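Finding Out Why a Hand-Held Gripper Drops Small Boxes

Most write-ups of a dropped object blame the pads. Somebody swaps them, the next pickup works, and the case is closed. I have read enough of those reports at Plindau to distrust them. What follows is the check Dzifa Boateng and I put together in November, when our own drop log stopped making sense. It takes 35 minutes if you don't skip the boring part.

You need a driver that fits the linkage screws, a strip of thin paper, a marker, and the recording from the session that failed. A second pair of grippers helps, but you can manage without.

Step 1. Leave everything alone

Don't clean the pads. Don't tighten anything. If the jaws slipped under load, wiping them removes the only evidence you have. Write down which hand was holding the object and how far the jaws had closed when it went.

Step 2. Set the bin up again

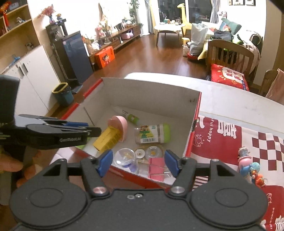 A test on a bare table proves very little. Our sales contact at Soylu once showed us 300 clean pickups of the same foam block, and I learned nothing from it. Put the awkward things back. A yellow box leaning on a pink cup, with a plastic jar lying on its side nearby, is the sort of clutter where a gripper has to come in at a bad angle, and bad angles are where faults show up. Keep the container walls too, because a finger that brushes cardboard on the way down can look exactly like a weak grip.

Step 3. Check the linkages before the pads

Open the jaws halfway and push each finger sideways with your thumb. Both should give the same small amount. If one moves more, look at its pivot and then at the screws. Mark the screw heads with a short line across onto the arm, so you can tell later whether they have turned. Kwaku Dankwa thinks the marks are overkill. His were the screws that had turned.

Step 4. The paper strip

Close the jaws on the strip and pull it out slowly, first from the top of the pads, then from the bottom. Even drag means the pads meet flat. If it slides free at one end and holds at the other, the fingers are out of line and new pads will only hide it for a while.

Step 5. Lift and hold

Pick up the box by its sides, raise it clear of the other items, and hold still. Do it 3 times with each gripper. Then repeat with something attached to the top of the box, which shifts the weight and will expose a loose finger sooner.

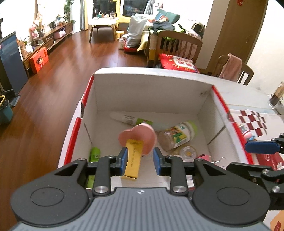

Can I skip all this if the recording says the jaws were fully closed?
The recording tells you what the sensor reported. A loose linkage can read closed while the pads are still apart at one end, so do the paper strip anyway.

Step 6. Change one thing

Tighten the screws or replace the pads. If you do both at once and the drops stop, you won't know which one mattered, and your report will be as useless as the ones I complained about at the top. Run Step 5 again after each change.

In our case it was a pivot on the left finger. We had replaced 2 sets of pads by then. Illia Levchenko at Valby tried the same steps on his pair and found nothing wrong with the hardware at all; his drops came from closing too early. I still want to see his strip test repeated by someone else.

Updated January 8, 2025: Step 4 now says to pull from both ends of the pads.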